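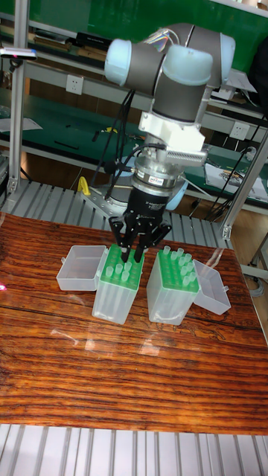
Javiera Palma
Moderator, Lab Supplies board

Our supplier Cekum raised the price of tips again. One box is now 15 dollars. Do you buy refills, or still new boxes each time?

gervasio_b wrote:
Refills, for two years already. We keep the old boxes and only change the inserts. I do not see the problem.
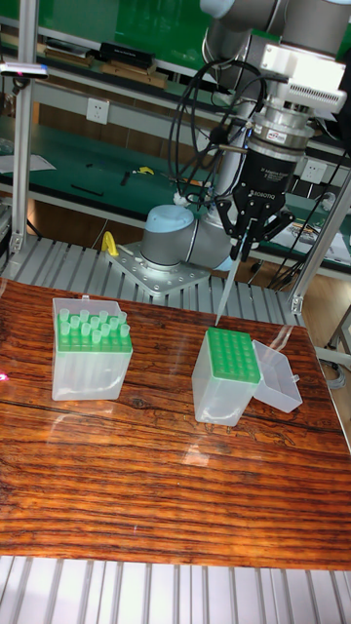 Two clear tip boxes, green racks

a_lagos wrote:
I disagree with Gervasio. For cell culture I want them sterile from the factory. Our autoclave bends the lids – after this they close badly.

gervasio_b wrote:
Then your autoclave is too hot, or you close the lid fully before the cycle. Leave it a little open.

a_lagos wrote:
I leave it open. Same result in 73 cycles.

Javiera Palma wrote:
Thank you both. I will ask Bakilana for a refill price in June.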